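Gritudis open day at Wullham, who went?

vichien_r
Posted 9/21/26
I visited the open day of Gritudis in the Wullham hall. The entry was free but you had to register, and they had 200 places. I am working in maintenance, so I wanted to see the assembly demonstration more than the talks. Did other members go? I would like to hear your opinion.

Bilgin_bench
I was in the second group. The talk was too long for my taste, 75 minutes, and then we had very little time at the tables. The staff were kind and answered everything.

mojtaba.f
I do not agree about the talk. Without it I would not have understood why they do such small tasks. My complaint is different: for nuts and bolts we already have good machines at Rastov, and they are much faster. I don't see what a robot arm brings.

Bilgin_bench
Faster, yes, if you make the same part all year. We change parts 6 times in a month. For us the setup time is the whole cost.

mojtaba.f
Fair, but did anybody there tell you the setup time? I asked 2 times and received only a smile.

vichien_r
I did not get a number either, and I agree this is a weak point. I have written to them and will post the answer if it comes.

tallow44
Could not go this year. Was the fixture something special, or could a small shop make it?

vichien_r
Tallow, I think a small shop could make such a fixture without much trouble. The expensive part is the arms and the people who program them. The green block is 3D-printed, with a row of slots along the top, and it is held on a piece of cardboard with red tape. We have the same kind of printer at work, so I will try to draw one in my own colour.

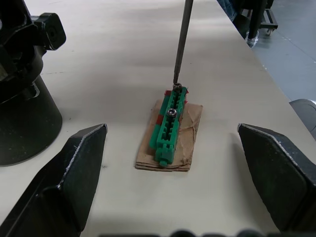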